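Albane's Pages > Houses > The Unmont kitchen

The Unmont kitchen, finished at last (well, nearly)

Come in, come in! So many of you have written asking how the kitchen was getting along that I've stopped answering one at a time and put a page together instead, which I should have done back in April when the old cabinets went out to the curb and we were washing cups in the bathtub.

For those who are new, Unmont is the long low house at the top of the Umbridge road that Radomir and I took on with more cheerfulness than sense. The kitchen was the room we put off longest. It had a brown sink, a brown counter and a brown floor, and I'm fairly sure the curtains had been some other color once and simply gave up. I spent an entire winter with paint cards taped to the refrigerator, asking everyone who came through the door, and every single one of them said white. Vesna said white before she had her coat off. So white it is, and I have come around to it completely — it makes even a bowl of onions look like something you planned.

The gray veins in the wall were Radomir's one firm request. I wanted it plain. We went back and forth over supper for longer than I'd like to admit, and then I saw a sample leaning up behind some green beans at the Yordanov showroom and that was the end of the argument.

5/12/22

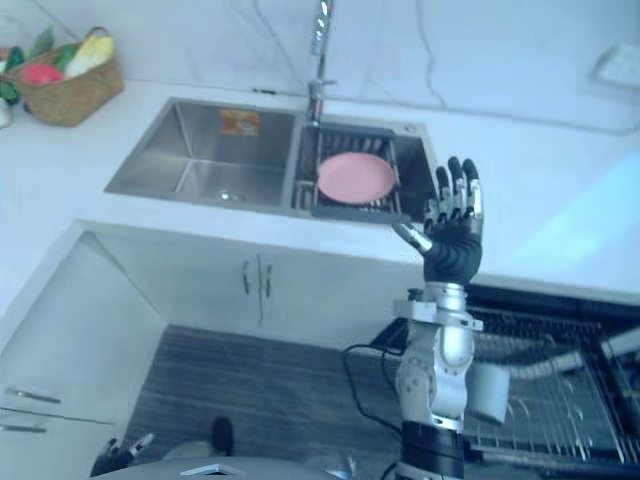
The sink corner, with the pink plate on its rack and the produce basket at the back of the counter. Corn and greens, and the fruit for Drita.
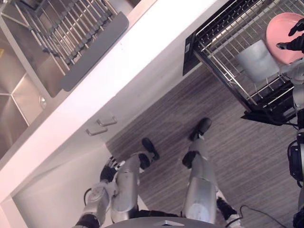 Dishwasher open and the rack pulled out. You get a good look at the floor from up here, and the bar handles I changed my mind about so many times.

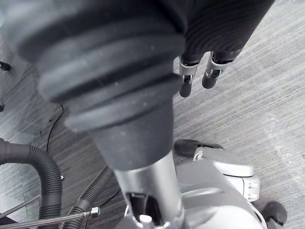

The kitchen sink is in the first two pictures; the last one is from down by the carpet.

A few bits and pieces, as I know some of you will ask.

The faucet is taller than anything I would have picked on my own. Krum Živković, who did the plumbing, talked me into it by standing there with my biggest stockpot and asking where exactly I thought it was going to go. He was right, and I've told him so, and now he brings it up every time he comes by. Having the sink in two parts was his idea as well. I soak things on the left and let the plates drain on the right, and it has saved me a good deal of shuffling about.

The handles came from Bindstead. I ordered a round sort first and sent them all back, then ordered these, and they were worth the extra wait. They're easy to grab with a wet hand and you can hang a dish towel over one in a pinch. (Radomir hangs two. I have spoken to him.)

The floor gets the most compliments. I like that the gray has some brown in it, so it doesn't feel chilly next to all that white, and crumbs are kinder to look at on it than they were on the old one. Drita has asked for the name of it twice and I've lost the slip both times, so Drita, if you're reading, I'm still looking!

Still to come: a shelf for the cookbooks, a lamp over the table, and something to be done about the pantry door, which has swollen and needs a shoulder to shut. I've got 61 pictures from the whole long business, the bathtub cups included, and I'll add the rest as I get them sorted. Vesna has promised to help me put them in order next time she's over for soup.

Back to Houses
Next gallery: The Unmont porch before and after paint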